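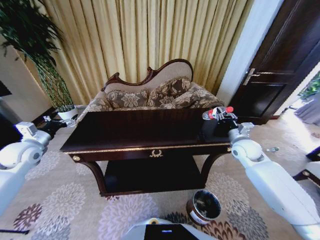

Most advice on putting a motorcycle away for the winter is written by people with winter products to sell. I've read the Camenzind booklet, the Prolow booklet and the back of every can on the shelf at Mirkham, and between them they want you to buy 3 sprays, a special cover and a heated mat. My bike has spent its winters in an unheated garage with much less than that. I'll grant them one point: don't bring the dirty bits indoors. A glossy dark console table with a gold trim strip, set in front of a carved sofa with a pale beige back, is a lovely thing to own and a terrible place to put down gloves with chain oil on them. Put down an old towel or leave them in the garage.

Fuel

Fill the tank, add stabilizer in the amount printed on the bottle, and run the engine long enough for the mix to get through the system. Double doses do nothing I've been able to notice except empty the bottle faster.

Battery

A smart charger is worth the money. A "battery revival" powder is not. I tried the Testum one on a battery that was already dying and it went on dying. If you take the battery out, put the bolts back in the terminals so you don't spend a Sunday in February looking for them. 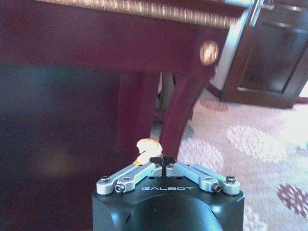 GALBOT in white capitals on the black housing, between the two silver linkage arms.

Chain

Clean it with a soft brush and kerosene, wipe it, then oil it lightly. The Camenzind booklet says every 100 miles, and I would like to meet the rider who does that. I checked mine 643 miles after the last cleaning and it was dull but fine. Rain changes things, so go by how the chain looks. Keep the engine off and the bike in neutral while you turn the wheel by hand. People lose fingertips doing it the quick way.

Oil

Change it before storage if it's dirty or due. Mine had 2,763 miles on it last fall and came out black, so it got changed. I'm not convinced that nearly new oil needs dumping just because the leaves are down, but read your manual, which knows your engine better than I do.

Tires

Pump them up to the normal pressure and check them now and then. Paddock stands are handy. Moving the bike a foot every few weeks is free.

Covers

Plastic sheeting traps damp. An old cotton bedsheet keeps the dust off, and the "breathable" cover from Prolow did the same job as the bedsheet and slid off more often.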